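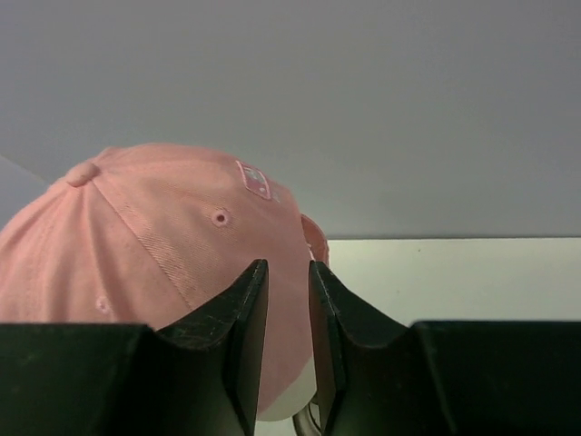
Ona Kļaviņa had steered the arms for Dadora since June. Her hands went where theirs went, a cap between two black fingers, pink cotton with a round button on top. Damián Farías kept the tally. They needed 400 runs.

"Again," he said, and she did it again, slower.
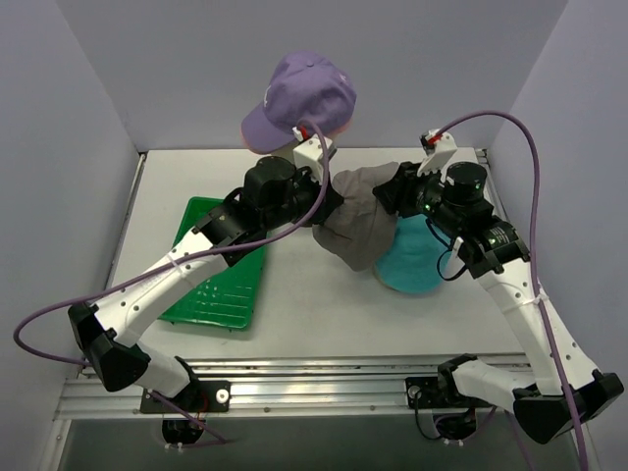 Did the arms learn from the bad runs too? They learned from whatever Damián left in.

He left in most of them. By four o'clock she had stopped thinking about her wrists. 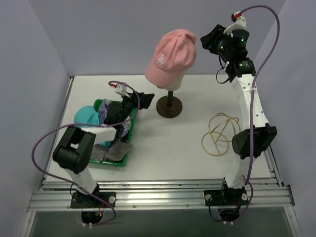
At home she hung up her coat and caught herself waiting — hand still on the collar — for him to say it was saved.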